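4.2 Preparing the Load

The Plidby steam press accepts cotton, denim and linen. Sort all items by fabric weight before switching the unit on.

1. Empty all pockets and close zippers.
2. Lay each item flat and smooth the hems by hand.
3. Keep dark fabrics apart from light ones.
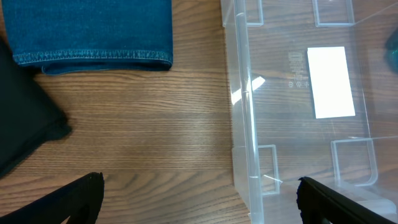 4. Fill the tank to the 300 ml line. Use distilled water only.
5. Turn the dial to setting 3 for denim or setting 2 for cotton.
6. Wait until the indicator stops flashing.

CAUTION: The plate stays hot after shutdown. Do not touch it until the display reads below 80 °F.

NOTE: Items treated with Galby starch must be rinsed before pressing. Starch residue marks the plate and is not covered by the warranty.

4.3 After Pressing

1. Hang or lay items flat until cool.
2. Fold along the seams.

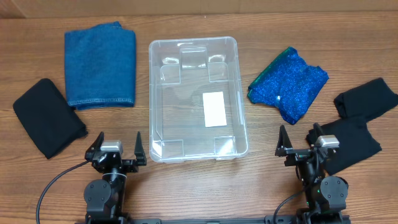

3. Drain the tank and leave the cap open overnight.
4. Wipe the plate with a damp cloth. Do not use abrasive pads.

For descaling, see section 6. Replacement filters are listed under Flakis in the parts table.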